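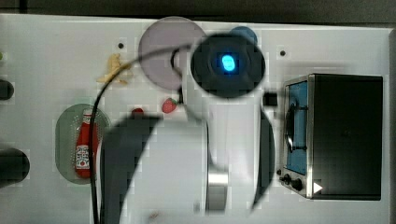 11 Sep 2023

Kutano house, Prerlow. Front windows, continued.

Picked up where the last entry left off. The front room sashes are out and racked, the openings are boarded with ply and the back room windows haven't been touched. Owners are still living in the rear half, so the hallway door stays taped and the front room is ours until the boards come off.

Stripping

Finished taking the paint off the bay sashes. Infrared heater on the flat faces, then a pull scraper, then a profiled scraper along the moulding. All of it tested positive for lead, so full wet method for anything that needs sanding, respirator on, disposable suit, and the chips double bagged. The vac with the HEPA filter stays in the stripping bay and does not go out to any other job. Someone had put the ordinary brush head back on it. Please leave the dedicated one on.

There are at least six coats on the outside faces. The lowest is a dark green over a pinkish primer, next a run of creams, and the top two are acrylic. The acrylic comes away in sheets. The green doesn't, and on the glazing bars it needs a second pass with the heater turned down. Scorched one bar on the left bay sash by hanging around too long near the joint. Surface only, scraped back clean, will be under paint.

Kept a strip of the full paint history on the inside face of one stile, masked off. The owners asked if they could match the green for the front door. Have told them I'll leave it exposed until they've taken it to be scanned.

Timber condition

Better than it looked from the footpath. The top sashes are sound right through. The bottom sashes have gone where you'd expect, at the ends of the bottom rail and up into the tenons, worst on the weather side.

Left bay, bottom sash: rail soft at both ends. Awl goes in past the shoulder. New rail.

Centre bay, bottom sash: rail is fine apart from one corner. Cut back to sound wood and let in a dutchman. Tenon can stay.

Right bay, bottom sash: rail gone, and rot has travelled up the right stile past the first glazing bar. New rail plus a scarfed stile end. I looked at replacing the whole stile, but the top of it is perfect and the horn has the original moulding on it, which we'd have to copy by hand.

The narrow sidelight beside the front door: 335 mm across the outside of the stiles, measured at top, middle and bottom, all the same. Writing that down in large figures in the job folder as well, as the original quote sheet has a different number and the glass was nearly ordered off it. The quote sheet number looks like it was taken to the beads.

Sills. The centre sill has a split running along the front nosing and somebody has filled it with what looks like exterior spak, then silicone, then more spak. Raked the lot out. The wood beneath is grey but hard. Will let it dry a while longer before deciding between a long spline and cutting the nosing off and planting a new one. Leaning towards the spline. The left and right sills are good and only need the checks cleaned out and primed.

Timber order

Rang Fostier about stock for the rails. They have hardwood in the right section but not quartersawn, and the original rails are all quartersawn. They can resaw from a wider board and charge us for the offcut. Said yes. It's a small amount of timber and I would sooner not have a backsawn rail cup under a west-facing sash. Asked them to leave it thick so we can let it settle in the workshop before final thicknessing. They'll ring when it's ready, pick-up only.

Also asked about parting bead. They stock a pine one, finger-jointed and pre-primed. No good for this, too soft and slightly wide. We'll run our own out of the cedar on the top rack. The cedar has been there since January and the moisture meter gave nothing to worry about on any of the boards I tried.

Glass

Most of the panes are old cylinder glass with a nice ripple and the owners want them kept. Steam box for the putty this time, instead of the heater. It's slower to set up but I cracked nothing today, and the putty peeled out of the rebates in long lengths once it had been in there long enough. Let each sash sit flat on the bench before lifting the panes, and lift from the long side.

Every pane is numbered on masking tape with the sash and position, and stored on edge in the slotted crate. Don't lay them flat. Don't put them back in the order they come out of the crate either, go by the tape. Some of them are well out of square and will only go back into their own rebate.

Two panes were already broken before we started, both in the right bay top sash. One had been replaced years ago with modern float and it stands out badly against its neighbours. Bilgin say they have salvaged cylinder glass from a demolition and will cut from it, but they won't guarantee the cut. Fair enough. We pay for the sheet, and if it runs off we pay for another one. I've sent paper templates, not dimensions, and marked which way the ripple should go. Ordered three pieces from them so there's a spare.

The sidelight is down near floor level beside a door, so whatever goes in there has to be safety glass. No getting around that with old glass. Laminated, and the rebate is just deep enough to take it if we use a thinner back putty. Owners have been told it'll look flatter than the rest and they're OK with it.

Boxes, weights and cords

Pockets on the centre window were nailed shut and painted over. Got them open with a thin blade and some patience, one has a chip at the lower end that will need gluing. Weights are all there. One had dropped off its cord and was lying in the bottom of the box in a heap of old mortar and a bird's nest. Vacuumed all of it out.

Weighed the sashes and the weights while I had the scale out. Numbers are on the card stapled inside the job folder. The top sashes balance well. The right bottom sash was already light for its weights, and that'll change with the laminated glass question not applying there and the new rail being heavier, so don't bother correcting until it's glazed and painted. Weigh again then.

Pulleys are brass-faced, cast wheels, all caked with paint. Soaked in the old slow cooker on low with water and a squirt of detergent, and the paint slid off with a nylon brush. Two of the wheels have worn axles and wobble. I've put a drop of oil on them and they run, but noisily. Check the salvage drawer for a matching pair before buying anything.

Cord: waxed cotton, same as the last job. There's enough on the roll for the bay but not for the back room. Add to the next order.

Repairs done today

Cut the dutchman for the centre sash. Bottom face tapered slightly so it pulls in tight, glued with epoxy, clamped with the packer on the moulded side. Left in the clamps. Did not trim it. Whoever gets to it first, take it down with a block plane from the outside in, and stop short of the moulding. I'd like to do the last bit with a scraper.

Cut the scarf on the right stile. First go was too short and I wasn't happy with the glue area, so recut longer. That took it up close to the glazing bar mortise but not into it. Dry fit is good. Waiting on the Fostier timber for the new piece, as the scrap I had was the wrong grain.

Knocked up a cradle for holding a sash on edge while working on the bottom rail. It's just ply and two lengths of framing pine with carpet on the contact faces. Works well enough that I'd like to keep it, so it is not firewood.

Draught seals

The owners asked again about draught proofing. Talked through the options with them on site. Brush seal set into the new parting bead and into the meeting rails, nothing on the faces, so it won't show when the windows are shut. Routing a groove in the old meeting rails is the part I'm less keen on. Did a test groove in a scrap rail from the reject pile and it's fine with a sharp cutter and a climb cut for the first pass. Also tried it with the older cutter and it tore. The older cutter has gone in the sharpening tin.

They also asked about double glazing the bay. Sashes are too light in section for it and the weights wouldn't fit the boxes. Suggested heavy curtains with a pelmet, or secondary panels on the inside later on. They'll think about it. Not part of our price either way.

To do

Ring Bilgin to confirm they've received the templates.
Thickness the cedar and run parting bead, plus some extra length for the back room.
Linseed oil primer on the rebates of all top sashes before any putty goes near them.
Check the ply on the right-hand opening. It was rattling when I left and one screw had missed the stud.
Measure the back room windows ourselves. Don't use the quote sheet.
More P2 cartridges and masking tape.
Ask owners for a decision on the green.

Putty tub in the cupboard has a skin on it but is fine underneath once it's kneaded. The unopened one behind it is for the Kutano job as well, use the older one up first.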